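印刷用ページ　｜　メールで送る

4.3　把持失敗の分類と、その分類が隠しているもの

前節で報告した成功率を、著者らはあまり信用していない。本節ではその理由を述べる。対象は、双腕移動マニピュレータによる卓上物体の把持課題で、シミュレーション環境Jitard上で実行した1,711試行のうち、自動判定器が「失敗」と記録した215試行である。判定器の出力は「未接触」「滑落」「経路計画の中断」「その他」の四種に分かれる。この四分類はGradanoの評価スクリプトに初めから組み込まれていたもので、我々が設計したわけではない。先行する報告の多くがこれをそのまま用いており、比較可能性という名目で我々も当初は踏襲した。

問題は、215試行の記録を人手で見直した段階で表面化した。「未接触」とされた試行のなかに、指先が物体に触れていながら接触力が閾値に届かず、触れなかったものとして処理された例が含まれていた。薄い部品や細い付属物をもつ物体でこの取り違えが起きやすい。衝突形状が見た目の形状より粗く近似されているためと考えられるが、Jitardの接触計算の内部は公開されておらず、外から確かめる手段は限られる。したがって、これは原因の特定には至っていない推測である。

より深刻なのは、腕どうしの干渉に関わる失敗である。左腕が把持前姿勢で停止し、右腕が待機位置から動き出す場面で、両腕の経路計画は互いの現在姿勢を参照するはずであった。ところが、計画器が参照していたのは一制御周期前の姿勢ではなく、最後に計画が成立した時点の姿勢であった。左腕が外乱や再計画によってわずかに位置を変えていても、右腕の側ではその変化が見えない。この不具合はYalçınkaya版の計画器に由来し、我々の手元では設定ファイルの更新間隔を200ミリ秒から変更しても再現した。更新間隔を短くすれば解消するという開発元の説明は、少なくとも我々の条件では成り立たなかった。

この種の失敗が「経路計画の中断」に数えられていれば、まだ救いがある。実際には、干渉が起きても計画そのものは完了しているため、試行は最後まで進み、物体が動いた場合は「滑落」、動かなかった場合は「未接触」に振り分けられていた。つまり、安全上もっとも注意を払うべき事象が、把持の巧拙に関する項目のなかに紛れ込んでいたことになる。失敗の内訳を示した棒グラフを見て「滑落が多いので指先の摩擦を改善すべきだ」と結論する論文があれば、その結論は一度疑ってよい。我々自身、初稿ではそう書いていた。

成功と記録された試行についても、楽観はできない。成功判定は、物体の重心が初期位置から規定の高さだけ持ち上がったかどうかで決まる。腕の側面が物体を押し上げても、条件を満たせば成功である。失敗側の見直しには相応の時間をかけたが、成功側については一部の記録を抜き出して眺めたにとどまり、誤判定の割合を示せるだけの作業はしていない。前節の成功率に信頼区間を付けたものの、あの区間が表すのは標本の揺らぎであり、判定器の誤りは含まれない。

シミュレーション上の失敗なのだから実害はない、という反論は査読の過程でも受けた。一面ではそのとおりである。しかし、この評価結果は実機への移行を判断する根拠として使われることを前提にしている。Hestbridgeの実験室では、2019-01-29付の内部手順書において、シミュレーションでの干渉件数がゼロであることを実機試験の開始条件としていた。判定器が干渉を数えない以上、この条件はつねに満たされる。手順書はその後改訂されたが、改訂前に開始された試験が見直されたかどうか、我々は確認できていない。

姿勢情報の遅れが問題になりうる配置の例を図2に示す。 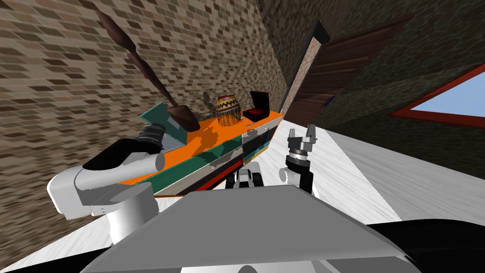 図2　シミュレーション環境における双腕の配置。台上には大型の木製スプーン、装飾された卵、蓋の開いた黒い小箱などが置かれている。左腕のグリッパはスプーンの基部付近を向き、右腕の平行グリッパは台の右端のそばで指を開いている。

対策として、判定器に腕間の最小距離を記録する項目を加え、距離が閾値を下回った試行を把持の成否とは別に集計する方式を試した。この変更により、従来「滑落」とされていた試行の一部が干渉として分離された。ただし、閾値の選び方には恣意性が残る。小さくすれば見逃しが増え、大きくすれば狭い台の上での正常な協調動作まで異常として扱われる。Anderson Holandaは、距離ではなく相対速度を併用すべきだと指摘しており、妥当な提案ではあるが、速度の推定自体が前述の遅れた姿勢情報に依存するかぎり、同じ誤りを別の形で持ち込むおそれがある。

計画器の修正版は6月に提供された。修正版で同じ初期条件を再実行したところ、手元で再現できていた干渉の大半は現れなくなった。これを修正の効果とみなすことには慎重でありたい。修正版では経路の探索順序も変更されており、腕が近接する経路そのものが選ばれにくくなっている。姿勢の参照が正しくなったのか、たまたま危険な経路を通らなくなったのか、この比較だけでは区別できない。両者を切り分けるには、探索順序を旧版に固定したうえで参照時刻だけを差し替える必要があるが、修正版の配布形態ではその操作が許されていない。

以上の事情から、次節の物体別の比較では、四分類による内訳を掲載せず、再判定後の成否と腕間距離の記録のみを用いる。旧分類の数値は先行報告との照合のために付録に残した。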